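Part-time helper wanted for humanoid robot build (shared workshop, paid)

Posted by: Rekha Panicker
Project: Ketden
Place: Kaimal shared workshop, Amport, Room 302
Hours: 11 per week, mostly evenings
Start: January

We are looking for one person to join a small team working on a full-size humanoid robot in a rented room at the Kaimal workshop. This is a part-time, paid position for 4 months. We may extend it if the money holds out, but please apply on the basis that it ends when it ends.

About the project

Ketden is a spare-time build. Three of us work on it: Rekha Panicker (arms and hands), Radek Zelenák (wiring and power) and Jayanthi Varma (software). We all have day jobs. We bought the body as a used platform with no working control software, and most of our evenings so far have gone into the wiring and the arm control. The goal is modest. We want the robot to fetch and put away light objects in a room furnished like an ordinary kitchen corner, at the heights where people keep things: on a desk, on a shelf, on top of the refrigerator.

At present we are working on high reaches. The arm gets to where it should go most of the time. Closing the hand on a round object without pushing it away is the part that needs many repeated trials, and we don't have enough hands of our own to run them.

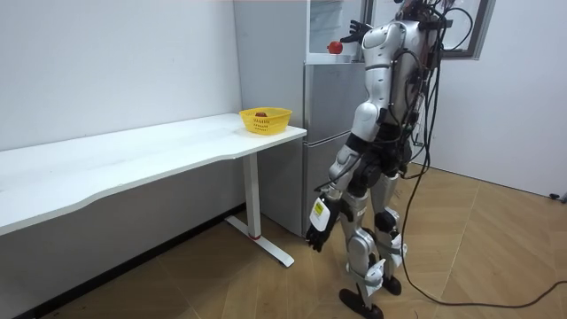

Ketden at the refrigerator, right hand raised next to the apple.

What you would do

Set up and reset trials. You place the fruit, start the run from a laptop, write down the result and put everything back for the next one. Expect to do this many times in an evening.

Look after the cables. The robot works with its cables attached, and they have to be kept clear of its feet whenever it takes a step. We will show you how we route them and where to stand.

Help tidy the harness. Radek wants the bundle on the back shortened and labeled, with strain relief at the shoulders. You would be crimping, sleeving and continuity testing under his direction, with the power off.

Small mechanical jobs. Checking fasteners, swapping finger pads, making simple brackets in the workshop downstairs. The drill press and the laser cutter need a house induction, and we pay you for the time it takes.

Keep the log. We use a shared spreadsheet and a paper notebook. Legible handwriting helps.

What we need from you

You must be 18 or older and able to lift 30 pounds with a second person. You should be comfortable with hand tools and a multimeter. You need to be patient with repeated work and willing to write down a failed run as a failed run.

Some soldering or crimping experience is useful. So is basic Python, enough to change a number in a script and read an error message. If you have one and lack the other, apply anyway. A degree is not required and we will not ask about one.

Safety

Two people are in the room whenever the robot is powered, and one of them holds the stop button. You will not be asked to run it alone. Nobody puts a hand within reach of the arms until power is off and the person on the button has said so out loud. Closed-toe shoes, no scarves or loose sleeves, long hair tied back. If you think a run should stop, stop it. We would much prefer to lose the run.

Pay and practical matters

Pay is $24 an hour, paid every two weeks through Truser, the payroll service the workshop uses for all its tenants. We pay for the evening if we cancel on the same day. Work usually starts at 6 p.m. and finishes by 9 p.m. We agree on the evenings together at the start of each month.

Room 302 is on the third floor. There is a freight elevator and an accessible restroom on the same floor. Bike parking is in the yard. The bus stop is roughly five minutes away on foot, and the last bus leaves after we finish. The room is warm when the equipment has been on for a while, so dress in layers.

How to apply

Send a short note to Rekha through the message form on the Kaimal notice page, with "Ketden helper" in the subject line. Tell us about something you have built or repaired, what went wrong with it, and what you did next. A page is plenty. Photos are welcome. Please say which evenings you could normally work.

We will invite people in for a paid trial evening of 2 hours. Precious Manalastas at the workshop front desk can answer questions about the building, access and parking. Questions about the work itself should go to Rekha.

The listing comes down when the place is filled. Everyone who writes will get an answer.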